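The Residence at Andside: Notice to the Incoming Tenant

Room 56 is offered subject to the conditions set out in Schedule 15.
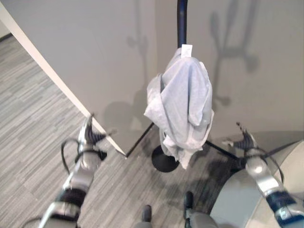
The Tenant shall note that the shirt on the coat stand is not included in the inventory. It is light in color, between blue and gray, and has been entered separately under reference 2628. The Tenant may move it. The Management asks only that it be returned to the stand by ten in the evening.

The previous tenant, Mr. Thongchai Siriwan, gave notice in January and left a forwarding address in Sirndale. Letters sent there have been answered promptly, in a neat hand, by a person who states that he has never lived at Andside and has never owned a shirt of that size. The Management accepts this statement.

On two occasions the garment was removed to the laundry on the ground floor. On both occasions it was signed back in at the front desk — the signature is legible and reads "T. Siriwan."

Tenants wishing to fold the garment may do so. It should not be buttoned, worn, or addressed by name.

Questions may be directed to the Residence Officer, Ladi Okafor, on extension 2822. Ms. Okafor occupied Room 56 for one winter and speaks of it warmly. She will ask whether the window was open, and the Tenant is requested to answer truthfully.

Keys are issued on signature.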